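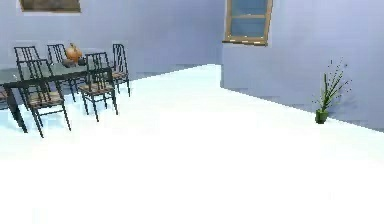
Dining room in Plolo, default lighting.

Home | Reviews | Simulators | Input Devices | Forum

Plolo 2 review: teleoperated demos without hardware

Plolo is a simulator for recording demonstrations by remote control. The operator drives a virtual arm with a handheld controller, and each run is saved as a trajectory for training. I tested it with a Tamton six-axis controller over almost 30 hours.

Setup is short. Pairing worked on the first try, and the axis mapping can be edited in a plain text file. Translation is smooth. Wrist rotation is less so — the default gain is too high for fine placement, and I cut it in half before recording anything I wanted to keep.

Rendering is the weak point.

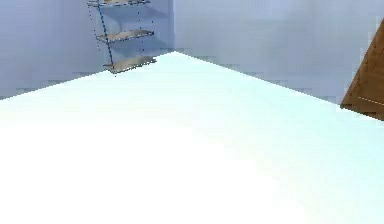
Floors wash out to near white under the stock lights, and thin geometry such as wire shelving breaks up into dots. Depth is hard to judge by eye against a surface like that. Lowering the light intensity should be the first thing you try.

I recorded 128 demos of a basic pick-and-place task and kept 82. Most rejects were my own overshoots. The trim tool handles idle time at the start of a run well, but there is no batch mode. Export to the Renau format is clean; the Szekeres exporter drops gripper state and needs a patch.

Recommended for collecting data, with the lighting caveat.

14 comments | 37 shares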